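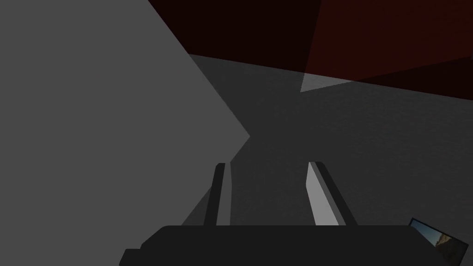
Section 4: First chores in simulation

Read this section before you let the Hurnalard arm near a real bench. It covers the practice runs that come before any real dishes, laundry or parts bins. If you bought the arm expecting it to tidy the kitchen by the weekend, please adjust your plans now.

Before you start

You will need the Tedesco simulator installed (Section 2) and the wrist view working (Section 3). Close other programs. A slow computer drops steps, and dropped steps look a lot like a clumsy robot.

1. Open the Tedesco launcher and choose New practice run.

2. Pick a chore. Start with Move One Block. Leave Clear the Table alone for now, whatever the colourful sales sheet says about it.

3. Set the gripper to open and switch to the wrist view. Both fingers should be visible.

4. Press Run and keep your hand near the space bar, which pauses everything.

5. Let the whole batch finish. The default is 379 tries. Don't stop early after a lucky streak.

6. Open the results page and write down two numbers: tries finished, and tries finished without a collision. Only the second one matters.

Note: The simulator marks a try as "done" when the object ends up inside the target zone. It doesn't care if the object was dropped there, dragged there or knocked over on the way. A mug would care.

What to expect

Samira Hattar ran the Rurkmont workshop trials in April. Over 1,661 tries at sorting small parts, the arm was marked done on most of them. When Hala Salameh went back through the recordings and threw out anything she wouldn't accept from a new hire, 162 were left. Your results may be better. Ours have improved a little since, mostly on days when we changed nothing — we don't trust that either.

Caution: Good scores in simulation do not carry over to a real counter. Wet plates, soft cloth and glare from a window are not modelled in this version.

Caution: Never leave the real arm running unattended. Keep children and pets out of reach of it, and keep the stop button within your own.

If a run stalls

7. Pause, then check whether the gripper is pressed against something. Back it off using the Retreat key.

8. If the wrist view freezes, restart the Skovberg driver and repeat from step 3.

9. If the same chore stalls on three runs in a row, choose an easier one. Do not raise the speed.

Folding, scrubbing and anything involving a knife are not supported. See Section 5 for moving to the real arm.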